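From the Back of the Garage
Feb 25, 2024

So I finally got the Kalon running! If you've been reading since last winter you'll know that I've been threatening to do this for ages, and a few of you (you know who you are) had money on me selling it in boxes. Pay up.

For the newer folks: it's a 347cc twin, engine number 1622, and it came out of a barn outside Skomham with no seat, no exhaust and a mouse nest where the air filter should be. I paid too much for it. I'd do it again tomorrow. The Kalon was never a fast bike and it was never a pretty one either, but it has this fat little tank with a crease down each side that I've loved since I was a kid, and my uncle had one that he let me sit on if I promised not to touch anything. I touched everything.

The hold-up was the magneto. I'd had it apart twice and put it back together twice, and both times I got a nice blue spark on the bench and nothing at all on the bike. I blamed the coil, then the condenser, then the plug leads, which I replaced with a new set that were the wrong length. Then I spent a whole Saturday going through the wiring inch by inch with a meter and found a kill switch wire rubbed bare under the tank, right where it goes over the frame tube. It was touching metal whenever the tank was bolted down. On the bench, no tank, no wire, lovely spark. I sat on an upturned bucket for a while after that.

A bit of heat shrink and a new clip and it fired on the fourth kick. It smoked like a bonfire, my neighbor came out to look over the fence, and I let it run just long enough to see oil coming back to the tank before I shut it down. I was grinning so hard my face hurt.

Things still to sort out before I'd ride it anywhere: the clutch drags, the front brake is mostly decorative, and the speedometer reads 20 with the bike on its stand. I've also got a weep from the left rocker cover that I'm pretending is leftover assembly oil. The key is worn so smooth that you can pull it out with the ignition on, so a locksmith is on my list as well.

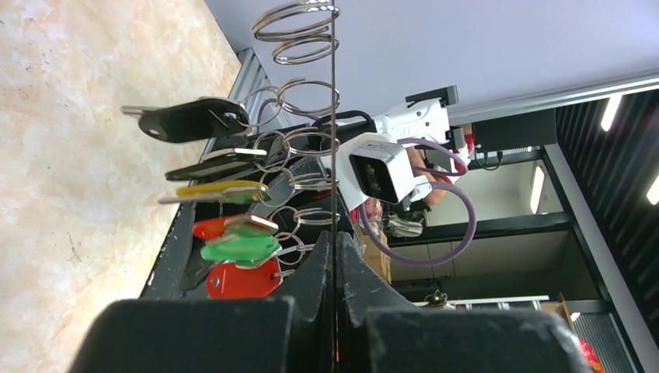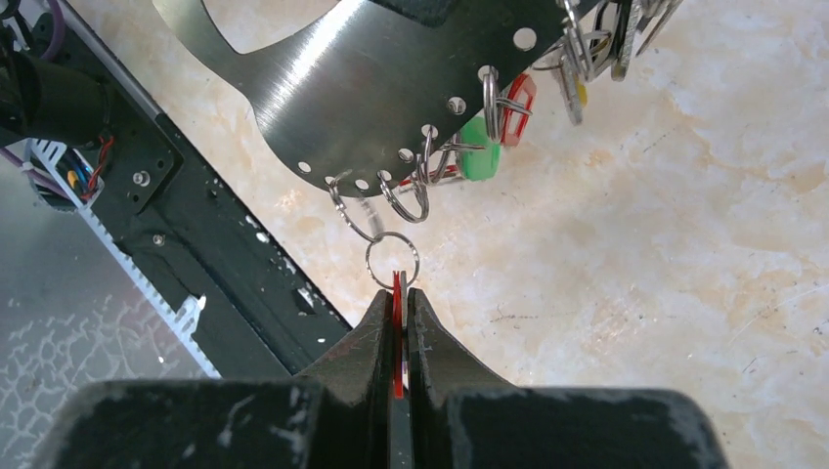
Red tag on a split ring.
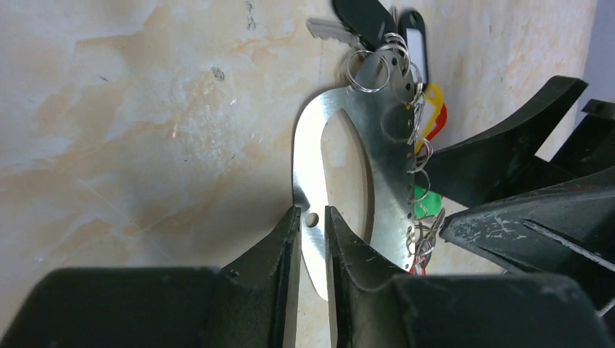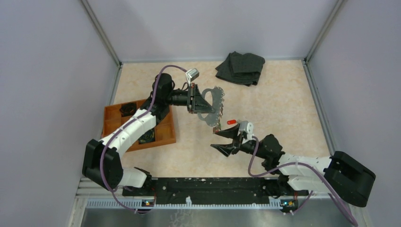
The Troltedell run

We're on for the Troltedell run again this spring, and Monique Charpentier has the route. She's dropped the gravel stretch by the reservoir, thank goodness, and added a loop through the hills that she swears is gentle enough for a hand-shift bike on a warm day. I've driven it in the truck. There's one hill I'd want a good run at, and I'll be in the middle of the pack so somebody can push.

Anything built before the cutoff is welcome, and if you have something newer and you're willing to ride at the back and carry spare gas, you're welcome too. Bring your own plugs, a tire pump and a rain jacket. Last year I brought no rain jacket and wore a trash bag with arm holes for 2 hours, and the pictures are still going around.

Please write to Monique with what you're riding so she can work out the lunch stop. The diner needs a head count and they were very good to us last time, considering how much oil we left on their parking lot. (Cardboard! Bring a piece of cardboard!)

Parts and odds and ends

A reader asked where I got the carburetor float. It's from Majimbun, they do a small run of brass ones every so often and they fit the Kalon if you file the hinge tab a hair. Mine came in nine days and the solder looked good all the way around. I floated it in a jar of gas overnight just to be sure and it was fine in the morning. They didn't have the needle, so I'm using the old one, lapped in with metal polish. It'll do until it won't.

I have a spare gearbox shell, no internals, one broken lug that a decent welder could put back. Free to anyone who'll come and get it. It's heavy and I've kicked it in the dark more times than I want to talk about. I also have a box of spokes that don't fit anything I own.

Wanted: a headlight rim for the Kalon, the deep one with the screw at the bottom. Dents are fine, rust is fine, holes I'd want to hear about first. I've been looking for two years and the only one I found had been made into a clock.

Next time I'm hoping to get into the clutch, and if anybody has done the cork plates on one of these and remembers how long to soak them, please drop me a line before I start. I've read overnight and I've read a week.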